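Equipment planning notes, hand-held gripper kits
Bench notebook, November, picked up again after lunch

Good mood today, so the budget page gets written before it wears off. We have room for one real purchase this round, and I want it to go on more hand-held grippers and the parts that keep them running. Garment work is where we learn the most per hour right now. Every jacket, hoodie and bedsheet asks something different of the fingers, and I keep finding things I would never have put on a spec sheet.

What we need to decide: go with the Imik kit again, try the Samar version, or buy bare mechanisms and build up the rest ourselves. I lean Imik. The linkage is simple, I can take it apart with the tools already in my drawer, and spare pads swap in fast. Samar looks lovely on paper (the grip range is wider!) but their quote lumps the pads and the fingers together, so a torn pad means paying for the whole finger. I've asked them to split it out. No reply yet.

Pads are the part I'd spend on first. The textured blue ones are my favorite so far for shell fabric and anything slippery. Smooth pads slide on a jacket body and then bite all at once when they reach a seam, and you end up dragging the whole thing. I'd like a full drawer of the textured kind before we buy anything with a motor in it. Budget line: 400 for pads and pins together.

A hooded jacket is a great test piece and I want more of them on the list. You get the hood, the cord, the closure and a big soft body all in one garment, and the bed gives enough room to lay it face-up with a gripper on either side of the work. Two hand-held units is the setup to plan for. One hand alone can fold a sleeve in, but squaring up a hood while holding the body still is so much nicer with two.

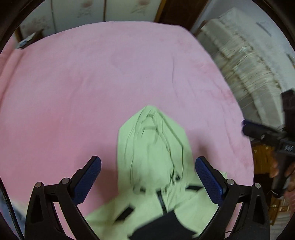 Costs so far

Gripper kits, Imik: 2 sets, price held until the end of the quarter
Textured pads, pins, spare linkage arms: 400
Cables and strain relief: 200
Garments for practice: secondhand, out of the small purchases line
Shipping: still waiting on a number

Cables went up from my first guess and I'm glad I caught it. Braided sleeve is worth paying for. The plain ones catch on bedding and zippers, and I've spent too many afternoons re-seating connectors. Iwasaki sells the sleeve by the roll, which is more than we need for this order, but it will get used when we rework the bench arms anyway. Want right-angle plugs too – check that they clear the handle before ordering.

Storage and spares

A case per kit, foam cut so the fingers sit open. Closed fingers press the pads together and the texture starts to flatten, at least on our older set. I'd also like one complete spare finger per kit. Pins are cheap, so order 15 and stop thinking about it.

Label the spares by kit. I mixed left and right arms in the spring and lost a morning to it.

Looking further out

The big item is still the Wulero arm pair. I'm excited about it, really excited, but I don't think we should put money down until we have a solid set of two-handed garment recordings to try on it. The kits get us there and they keep their value afterward, as long as whatever fingers we mount on the arms match the ones we've been holding. That is a question for Wulero: can their wrist flange take the Imik mechanism as it is, or do we need an adapter plate? If an adapter, who machines it, and does it add enough length to matter when reaching across a bed?

To do before the order goes in
– chase Samar for separate pad pricing
– ask Imik if the held price covers the spare fingers
– measure the plug clearance
– put the adapter question to Wulero in writing
– look for more jackets, dark ones and a few with stiff collars

Leaving the shipping line open. Will fill it in when the quote comes.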